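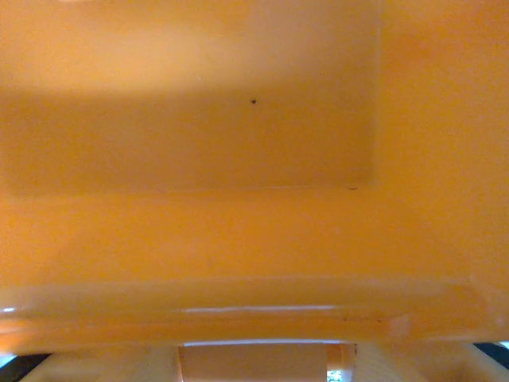 Plástico laranja visto pela câmera de punho, à distância de aproximação. Rebordo na parte de baixo, painel recuado acima.

1/ Thread sobre inspeção visual de peças plásticas brilhantes com câmera no punho do robô. São as regras que usamos na célula da Plonden, revisadas em dezembro. Nada disto substitui a norma de segurança aplicável. É boa prática de captura e de registro.

2/ Regra de base: a peça pode ocupar quase toda a imagem, desde que uma referência externa continue visível. No quadro de cima sobra uma faixa estreita embaixo do rebordo, com um painel bege e superfícies claras caneladas. É pouco, mas serve para conferir a orientação.

3/ Reflexo não é defeito. A faixa clara no alto do painel recuado e a linha branca ao longo do rebordo são luz sobre superfície brilhante. O procedimento exige que o operador marque essas zonas como "reflexo" antes de avaliar qualquer outra coisa.

4/ Zona marcada como reflexo não recebe nota. Se for preciso avaliá-la, repete-se a captura com outro ângulo de punho. Mudar só a exposição não conta como repetição.

5/ Marcas escuras: há um ponto minúsculo perto do centro do painel e um risco curto e fino junto à ponta direita do degrau. Com uma única captura, os dois entram no registro como "marca não classificada". Nem "sujeira", nem "furo", nem "arranhão".

6/ Para classificar são necessárias no mínimo 2 capturas em poses diferentes. Marca que acompanha a peça pertence à peça. Marca que fica no mesmo pixel pertence à lente ou ao sensor. Já vi lote inteiro rejeitado por poeira na óptica.

7/ Limpeza da lente: a cada 24 horas de operação e sempre depois de troca de ferramenta. Pano seco sem fiapos. O registro leva hora e código do posto. Assinatura no fim do turno, "por todos", não vale.

8/ Bordas: o rebordo arredondado escurece por baixo, e o algoritmo de contorno da Kelari tende a ler a sombra como aresta. Nossa regra interna manda definir o limite de preensão pela geometria medida. A imagem entra como verificação.

9/ Translucidez: plástico levemente translúcido engana sensor de profundidade ativo. Nesses casos o valor de profundidade fica como "indicativo" e a aproximação final é feita em velocidade reduzida, com limite de força ativo. Sem exceção para peça "já conhecida".

10/ Cor: não usar limiar fixo. Numa mesma peça laranja o tom vai do pêssego claro ao âmbar, conforme a curvatura. Limiar calibrado na parte plana falha na parte curva. Calibrar por região e guardar a calibração junto com a versão do programa.

11/ Elementos da própria garra que apareçam no campo de visão devem ser mascarados. A máscara é feita por ferramenta. Trocou os dedos, refaz a máscara, mesmo que a peça nova tenha o mesmo código de catálogo.

12/ Perguntaram se texto ou etiqueta ajuda. Ajuda, quando existe. No painel acima não há marcação impressa, portanto a identificação vem do sistema de ordens. Proibido inferir o modelo pela cor.

13/ Amostragem: mais de 20 capturas por posto antes de liberar um programa novo, com iluminação do turno real. Captura feita com a célula aberta e a luz do corredor acesa não entra na conta.

14/ Nome de arquivo: posto, ferramenta, versão, sequência. Sem acento e sem espaço. O conversor da Lindqvist descarta em silêncio o que não segue o padrão, e só descobrimos isso na auditoria.

15/ Retenção: imagem original sempre, imagem tratada só acompanhada da original. Quem recebe apenas a versão com contraste ajustado não tem como separar marca de artefato.

16/ Ponto em aberto: a Dellbridge defende registrar também a pose do punho em cada captura, e não só a posição nominal do programa. Concordo. Ainda falta decidir em que campo do registro isso entra.

17/ O modelo de ficha que usamos tem duas páginas. Quem quiser, peça por mensagem e envio em formato editável. Correções são bem-vindas, de preferência com o número do item.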